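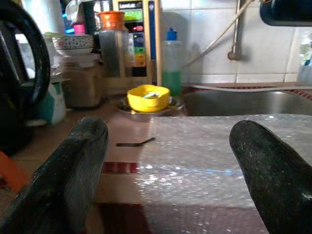
Clurkovard, Feb 5, 2023 — Housewares packer Pusport will open a kitchen packing service in March for people moving out of small apartments. The service covers bowls, dishes, utensils and the bottles that collect beside the sink.

A crew of two comes to the home with bubble wrap and boxes, clears a stretch of counter and wraps each piece there. Bowls are wrapped one at a time. Utensils are bundled by length. Dish soap and other liquids go upright in a separate box, and nothing open is packed with food or cloth.

"Most people leave the kitchen for the last night, and they are still washing up when the truck comes," said Tainá Prado, who manages home services at Pusport. "We can work around a sink that is in use."

A standard visit lasts 40 minutes and includes up to 60 pieces. Water machines and other countertop appliances can be added when booking — they must be unplugged and drained before the crew arrives.

The service will start in 7 neighborhoods, with Ağca and Jellora among the first. Bookings are taken by phone or at the Clurkovard store, which opens at 9 a.m. Leftover bubble wrap can be returned to the store.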